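An Afternoon at the Rinirley Open Day

September
By Natalia Montes

I'd been meaning to get to the Rinirley open day for ages, and this year my neighbor Hanna Wasilewska had a spare ticket, so off we went. We got there at 10 and the parking lot was already packed. (Tip: park behind the bakery on Niven Street and walk the five minutes.)

The first hall was mostly conveyor belts and free pens. Nice pens! But what I wanted to see was the bin picking, and for that you had to put your name down for a slot in the workshop out back. We got the 20-minute one right before lunch, with Waldemar Wieczorek as our guide. He's worked on arms like these since college and he talks fast, so I missed a few things, but he was happy to repeat himself.

The idea is simple enough. You put a jumble of odds and ends in a bin, and the arm has to get them out one by one. I figured that would be easy for a machine that size. Waldemar laughed and said a neat stack of boxes is easy, and a bin with an old soda can and bits of plastic in it is what keeps him up at night.
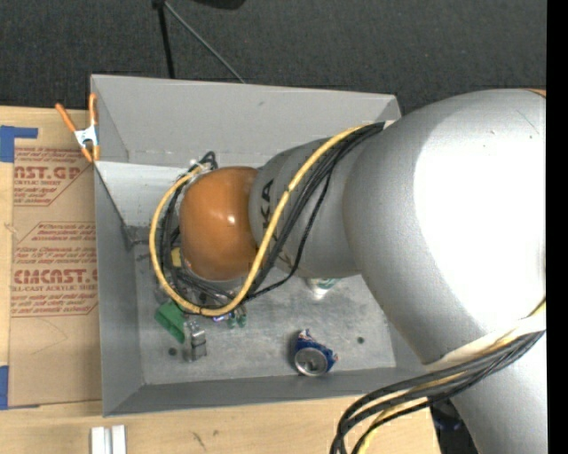

I asked why they didn't just practice with brand-new parts, all the same shape. He said they do that too, over in the other room, but customers don't send them tidy bins. A can that's been crushed has no good side to grab. Shiny stuff is a pain as well, and so are the walls, because the arm has to reach down in there without bumping them. Hanna wanted to know if it ever gets mad. It does not.

Somebody behind us asked about all the cables, and that got Waldemar going for a good while! Too tight and the wrist can't turn, too much slack and they snag on something. I had no idea anyone spent that much time on it.

Lunch was pierogi from a truck, 30 people deep, worth it. We skipped the afternoon talk and went back for a second look at the workshop. I'd go again next year, but with better shoes.

Recent posts
Two Hours at the Tarketti Tile Works
Zillberg Clock Fair: What I Bought
Hanna's Plum Cake, Finally Written Down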